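Last updated January 29, 2019

Chapter 4
Sorting and Setting Out Table Utensils

Every shared kitchen depends on utensils that can be found, counted and returned to their place. In a small household the task takes a minute. In a dining hall such as the one at Levetbridge, where 1,380 meals are served in a week, it is part of the daily work of the staff and must be done the same way by each person on duty.

This chapter deals with the handling of table utensils after washing and before storage. Section 4.1 covers sorting by type and by material. Section 4.2 explains how to lay out mixed pieces on a flat surface so that pairs can be matched and damaged items set aside. Section 4.3 turns to drawers, trays and upright holders.

Chopsticks receive special attention. They are used in pairs, they roll easily, and wooden and metal ones should be stored apart. Students should learn to lay them side by side with the tips facing the same direction before they are matched.

Before reading further, review the terms on page 44 and complete the short exercise on page 49. The layout used in Section 4.2 follows the method taught by Nazar Kobzar at the Wojcik training kitchen.

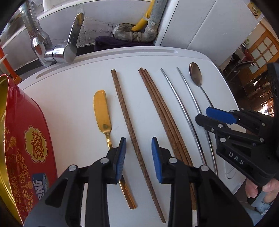
Figure 4.1 Knife, chopsticks and spoon laid out on a white cutting board.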